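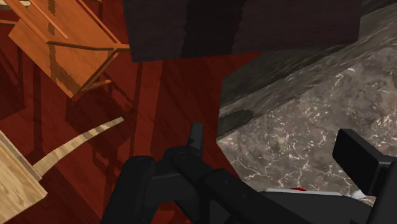
Notebook > Print room > May

May, 8 a.m. start

Cyanotype panels for the clinic corridor. Carrying on from the last entry, where we had the film positives sorted and no fabric coated.

Coated 12 cotton panels this morning with the blinds down. Used the foam brush for the first four and the wide flat brush for the rest. The foam brush leaves a faint ridge where the strokes overlap. The flat brush soaks up more solution but the coat is more even, so flat brush from now on. Mixed equal parts A and B in the brown jug, 200 ml in total, and had a little left at the end which went on paper test strips. Please don't keep mixed solution overnight in the cupboard. The last batch had gone murky and I threw it out.

The fabric is the unbleached cotton from Cabrera. Washed once in hot water with soda, no softener, ironed flat. There is still some size left in it, I think, as the solution beaded in two spots near the selvage on panel 3. Wash the next lot twice.

Drying took longer than planned. The rack by the sink is too close together and the lower panels were still damp at lunchtime. Moved them to the line in the back store and left the door shut.

Exposure tests, on paper first, outside on the loading bay, clear sky:

8 minutes: pale, detail in the hands but the background washed out almost completely.
12 minutes: good. Lettering crisp, midtones hold.
21 minutes: background very deep, but the finer lines in the drawings start to fill in.

Went with 12 for fabric and it came out lighter than the paper did. The cloth seems to want more. Panel 1 is usable but weak. Panel 2 got 21 and is much closer to what the group chose at the last session. I'd use 21 as the starting point on a bright day and check the edge of the cloth before pulling it.

Washing: two trays, cold tap water, then a third with a splash of vinegar. Panel 2 ran yellow for a good while. Don't hurry this part. The piece that went up at the Etico preview was underwashed and the whites had turned a dull green by the time it came down.

Captions. The women in the drawing group want their text in their own handwriting, in both languages, and they want it on the cloth and not on a card next to it. I scanned the sheets and printed them on film on the office machine. The ballpoint ones are too thin and drop out at any exposure. The marker ones are fine. Options are to ask the ballpoint writers to go over their lines, or to thicken them on the computer. I would ask them first. It is their writing and it changes when you fatten it up. One caption about waiting rooms is much longer than the others and won't fit below the drawing at this size. Could run it up the side.

Hanging. Gridgate have agreed to the corridor outside the blood test room as well as the main entrance. No nails or screws in the corridor walls, and anything hung has to be wipeable or easy to take down and wash. Cyanotype does not like detergent, so we need to tell them plain water only, and put that on a label on the back of each panel. Bleach would strip it. I've asked whether the cleaners can be told directly.

Tried the Flekex rail with one of the spoiled panels. The clips grip well but leave a dent in the cotton. A folded strip of felt under each clip fixed that. The hem needs a rod in it or the bottom curls. Dowel is cheap and there are offcuts under the cutting table, but most are too short for the full width.

The entrance gets direct sun in the afternoon. Prints will fade there. Put the darker ones by the door, or swap the two sets over halfway through the run.

To do:
- second wash for the rest of the cotton
- order more part B, the tub is nearly down to the bottom
- felt strips, cut to clip width
- ask about the ballpoint captions
- re-expose panel 1 image on new cloth
- back labels, plain water only

Trays rinsed and stacked. Panels 3 to 12 are coated and in the black bag on the top shelf. Keep it closed.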